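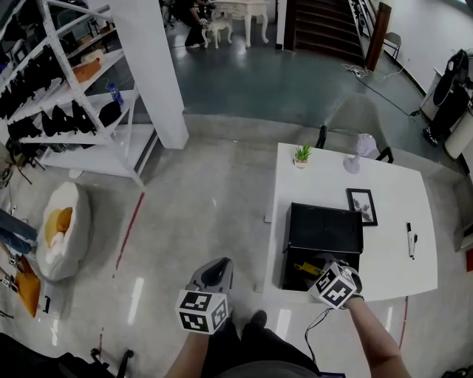

Fig. 1. Table 2, black box with its opening to the front.

Section 2. Setting up the white table

Filed under: House Guides > Rooms and Furniture > Tables
2003-09-01, by the Kuusisto house desk

Covers the white table only. Shelving gets its own section (3), beanbag corner is in 4. If you are only moving a chair you don't need any of it.

Before you start

Table clear and wiped. Soft dry cloth, no spray on the top. Have the tray from the Illov cupboard next to you with the small things in it — frame, marker, plant, fan, whatever yellow piece goes in the box. Bag on the floor or the shelving, not on the table.

Placing the box

1. Stand at the near side. The near side is the one across from the grey chair.

2. Box down first, everything else goes round it. Opening towards you. It's square so easy to get turned wrong way, check the opening and not the sides.

3. Leave 25 cm clear between the box and the near edge. Use the tape in the tray. More is fine, less isn't.

4. Yellow piece in, low down, at the bottom of the box. Set it in by hand, don't drop it.

5. Look in from where you will be standing. Can you see the yellow? Good. If not, shift the piece and leave the box where it is.

CAUTION: The lid is dark and glossy and shows every fingerprint. Hold the box by the sides. Never carry it by the lid, full or empty.

NOTE: Old sheet said box at the far edge. Ignore the old sheet, please bin it if you find one.

Small things

6. Picture frame to the right of the box. Lay it down, don't stand it up. Black-and-white picture stays in it, we have had colour ones swapped in and then the table doesn't match the card.

7. Marker further right again, near the right edge. White one with the black cap. Cap ON. Push it till it clicks. Line it up with the edge of the table so it isn't pointing across at the frame.

8. Plant at the far edge. White pot. It is a succulent so very little water, and take it to the sink for that. Never water it on the table.

9. Fan to the right of the plant. Head tilted down towards the table. Tilt with two hands, one on the base.

CAUTION: If you run the fan, put any loose paper away first. Keep the flex off the table top and away from feet.

NOTE: Anything on a cable that hangs over the near edge — leave enough slack that it doesn't drag on the frame or the marker when you reach in.

Chair and floor

10. Grey chair behind the table, right up against the far side. Black armrests are the ones that knock, so push it in slowly.

11. Thin red lines on the floor are to be left alone. No tape over them, no mats. The polished concrete can be swept dry. There is a step before the green part of the floor, mind it when your carrying the box.

12. Water bottles live on the shelving, middle shelf. Black bags stay hung in their rows.

Finishing

13. Check against the card. Then sign the Skimik sheet with table number and time.

14. Putting away is the same list backwards. Small things into the tray, box last. Yellow piece can stay in the box overnight, the marker can't, it goes back in the tray with everyone elses.

Spares

Marker caps: bag of 100 in the Illov cupboard, top drawer. Take one, not a handful. Spare frames, ask. Tray labels are Fletari size 31, the smaller ones peel off by themselves.

Card for table 2 was last changed in June. If yours looks different it is the old card — tell the desk and we'll print you another.

Comments (4)

guest_k: Step 3, is the 25 measured from the lid or from the bottom of the box? Ours sticks out a touch.

house desk: Bottom. Will add it in.

tall one upstairs: could we have the plant on the left for a change, I keep catching it with my sleeve when I do the fan

mornings: Top drawer of the Illov cupboard is stuck again. Caps are in the second drawer for now, under the cloths.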